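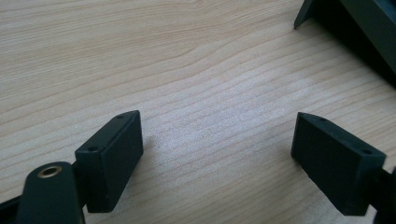 Gripper stops short of closing, club build (Hultcombe)

Home | Forums | Student Builds | Search | Log in

plostska_bot
19 Mar 2024
Hi all, our club is doing the sorting challenge in July and our hand-held gripper is driving me nuts. Fingers wide open like that, no problem. Squeeze the trigger and they come in nicely, then quit with a gap you could slide a pencil through. We're on a Zukus servo, reading 0 to 512 off the trigger. Two of us have been at it all week and I'm out of ideas!

gearmunch
Does it stop at the same spot every time? If so I'd bet on the linkage. We had a pivot with a brass insert pressed in crooked and it bound up right near the end.

plostska_bot
Same spot, yep. But it moves fine by hand with the servo horn off, so I don't think it's binding.

hsiao_fan
Then it's your mapping. The Hsiao starter code maxes out at 100 degrees and everybody forgets to change it. Add 20 and try again.

gearmunch
Please don't just add 20, that's how we stripped a gear. Creep up on it a little at a time with your thumb near the switch.

hsiao_fan
Ours has been fine all season with 20. You only strip it if you let it sit there pushing.

gearmunch
Which is exactly what students do lol

plostska_bot
OK so I went up in little steps and the tips touch now!! It was the 100 limit. Still buzzes when it's fully shut though, is that bad?

gearmunch
Back it off by 2 and see if it goes quiet. Also put some rubber on the inside faces before you try it on anything shiny, bare fingers let go of everything.

hsiao_fan
Foam tape. Rubber peels.

plostska_bot
We've got both in the drawer, will try one on each finger and post what happens.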